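Troltar Low-Pile Carpet Tiles: Two Months In

I bought 2 boxes of Troltar carpet tiles in May for the long room behind our shop in Mostbridge. The old broadloom had ripples you could trip on, and I didn't want to pay a fitter again. The order came to $271 with delivery.

The tiles arrived flat, which matters more than it sounds. The last brand I tried, Kanoto, came with the corners curled, and they never did lie down properly. These sat tight to the subfloor from the first evening.

Laying them took me and Jairo Valderrama one long day. Most of that was pulling up old staples. The tiles have an arrow on the back, and you can run them all the same way or turn every other one. We ran them the same way. If you turn them, the seams show more, at least in the shade I chose.

Cutting is the weak point. The backing is stiff and dulls a utility blade fast. Score it from the back against a steel rule, then bend it and cut again. I went through 3 blades on the edge pieces alone. Around the door frame I made a paper pattern first, and I would do that again. 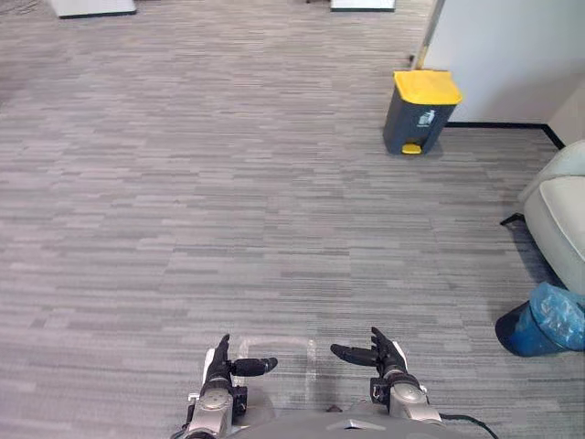

Glue is optional according to the leaflet. I used the sticky tabs that come in the box, one at each place where four corners meet, and double-sided tape along the doorway. Nothing in the main part of the floor has moved. One tile by the door slid a little in the second week — I had skimped on the tape there — and it has stayed put now that I've redone it.

As for cleaning, a plain vacuum does the job. Turn the beater bar off or set it high. Judit Kocsis spilled most of a cup of coffee near the window and we got it out with cold water and a towel. The tile went back down after a night propped against the wall. With the broadloom I would have been on my knees with a brush for an hour.

It is not a soft floor. The pile is short and there's no cushion to speak of, so if you stand in one place all day you'll want a mat. It does cut down noise. The room used to echo on phone calls and now it mostly doesn't.

I also looked at the Pai tiles. They feel thicker in the hand and cost more per box. For a bedroom I'd probably pay the extra. For a work room I don't see the point.

Two complaints for Troltar. The leaflet is printed so small I had to take a picture of it and zoom in. And the boxes don't say which dye batch you have until you open them, so buy all you need at once and get a few spares. My spares are on a shelf in the hall closet.

Four stars. I'd buy them again for the front office, with a fresh pack of blades.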